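Count the folds that fail

Robot cloth folding has a reporting problem, and I think it is fixable. Most results come as one number, the share of attempts that ended with a folded garment. The number is true as far as it goes. It leaves out how the other attempts ended, and for cloth that is most of what a reader needs.

Take a method that scores 60 percent. One lab may have a gripper that misses the cuff at the start and never gets going. Another may grasp well every time and lose the sleeve halfway across. Both print the same figure. The first has a sensing problem and the second has a motion problem, and someone trying to build on the work can't tell which paper they are reading.

The Brendavia folding trials changed my mind about this. They were set up the usual way, with two arms, a patterned cloth on the table and a camera at each wrist. The write-up breaks every attempt into stages and gives a result for each stage. It is dull to read and very useful.

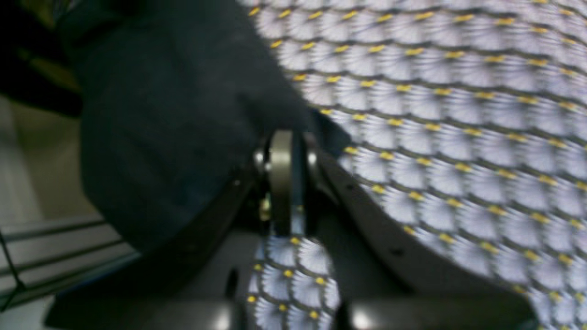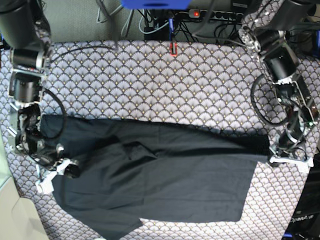
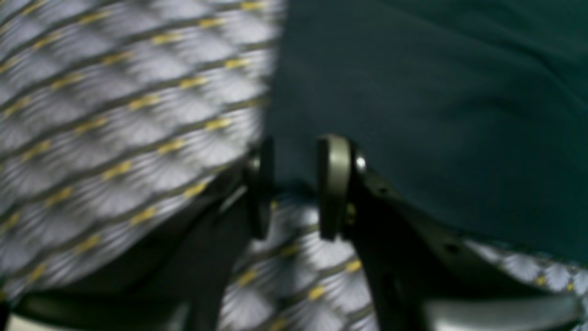 Two wrist views, with the wider view of the black shirt between them.

The wrist cameras matter to my argument. When a finger is right up against fabric, the overhead view often can't show whether it has hold of one layer or two. The wrist view can be blurred and still tell you whether there is cloth between the fingers. If a team records that view anyway, it already has most of what it needs to label failures by stage. The extra cost is somebody's time.

How much time? In the Brendavia work, labeling took 18 hours for the full set, using five stages and a short written rule for each. That is less than most groups spend tuning a demo. I would ask for the same from any paper that claims a gain on garments. List the stages, say how many attempts got through each one, and publish the recordings of the failures along with the good runs.

Prendergast disagrees, and wrote to say that stage labels sound objective but depend on who draws the lines. One group ends the grasp when the fingers close, another when the cloth lifts, and then the two tables can't be compared any better than the two single numbers could. A fixed set of garments, shared between labs, would do more good for less work.

I accept the first part. The boundaries are a matter of choice, and a badly chosen one can hide a weak grasp inside a strong lift. But a written rule can be read and argued with, and a single percentage gives a reader nothing to argue with. The shared garments are a good idea too. The Mulleck set was a try at that, and it helped for a while, until cloth wore soft at the creases and the later scores went up with no change in the method. Stage results would have shown that sooner.

My own view is that reviewers should start asking now, before anyone agrees on a standard. Six papers with slightly different stage tables would teach us more about where the lines belong than another year of meetings on the subject.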